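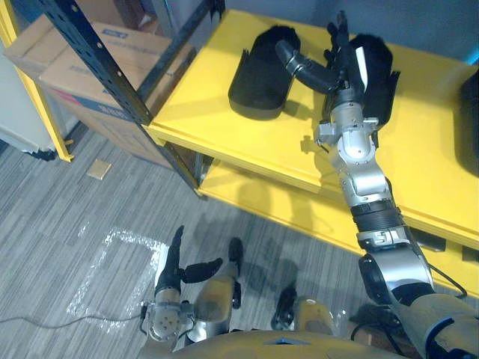
Slide 2: The shelf fault

Roscoe Ferreira, Vorberg. Kazue Koyama takes questions after.

Task: pick a black fuzzy item off the upper yellow shelf with the right hand. Left arm stays low. We ran 200 picks at Lemimstead in June.

Somewhere past pick 135 the right hand stopped letting go. Fingers stayed closed and the controller reported them open. The arm pulled back and dragged the item along the shelf.

Cause — a finger position sensor that froze at its last good value. The software trusted it. No cross-check against motor current.

Safety point: the operator pressed stop and the arm took 3 seconds to hold. Too long. Say this slowly.

Fix: current check on every release, and the stop now cuts the arm directly. Then 100 picks with no repeat.

Still open — the left hand has the same sensor. Kazue has the replacement schedule.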